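Betreff: Re: [Nahtkurs] Geflochtener Faden, Knoten und Länge der Enden
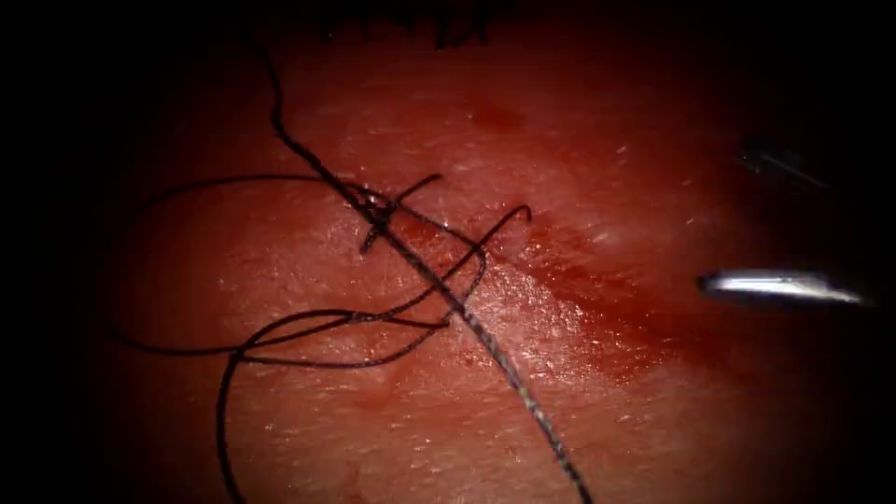
Liebe Emese, liebe Liste,

vielen Dank für deine ausführliche Frage. Ich antworte erst jetzt, weil ich vor den Feiertagen noch die Bestellung für den Kurs im Juni fertig machen musste. Bitte entschuldigt auch mein Deutsch, die Fachwörter habe ich zuerst auf Portugiesisch gelernt.

Emese Bozsik schrieb am Dienstag, 25. Dezember:
> Beim Üben mit dem dunklen geflochtenen Faden bleibt mein
> erster Knoten nie dort liegen, wo ich ihn haben möchte. Er
> rutscht entweder vom Schnitt weg oder er lockert sich, bevor
> der zweite Wurf sitzt. Ist das Material schuld oder ich?
> Und wie lang lasst ihr die Enden? Nivaldo hat uns gesagt,
> möglichst kurz, aber im Skript von Edileuza steht es anders.
> Soll ich noch einmal Zallum bestellen oder wechseln?
> Gruß, Emese

Zum Material: Ein geflochtener Faden hält den Knoten gewöhnlich besser als ein glatter, weil die Oberfläche mehr Reibung hat. Dafür läuft er nicht so leicht durch das Gewebe, und wenn man ruckartig zieht, sägt er. Ich glaube also nicht, dass du wechseln musst. Die Packung Zallum mit der Nummer 3618 ist für unsere Übungen gut geeignet, Ademir und ich benutzen sie auch.

Zum Knoten: Der erste Knoten gehört an das Ende des Schnittes, und der lange Faden bleibt daran, damit man mit ihm fortlaufend weiternähen kann. Meistens liegt der Fehler bei der Spannung. Man hält den langen Faden nach oben, der Wurf wird dadurch schief und rutscht. Versuche bitte, beide Enden flach und in entgegengesetzte Richtung zu ziehen, und wechsle bei jedem Wurf die Richtung. Nach dem ersten Wurf nicht loslassen!

Zu den Enden: Hier gibt es, denke ich, ein Missverständnis. Nivaldo hat von den tiefen Nähten gesprochen, Edileuza von der Haut. Unter der Oberfläche schneidet man kurz, damit wenig Fremdmaterial bleibt. Auf der Haut muss man das Ende beim Entfernen noch greifen können. Ganz am Knoten würde ich nie abschneiden.

Noch etwas Organisatorisches. Für den Kurs in Bodordale sind noch 6 Plätze frei. Wer teilnehmen will, schreibt bitte direkt an Edileuza Prado und nicht an die Liste. Die Nadelhalter von Nogueira sind schon da, die Übungspads fehlen noch. Wer ein eigenes Pad hat, bringt es bitte mit.

Mit freundlichen Grüßen
Gilmar Bezerra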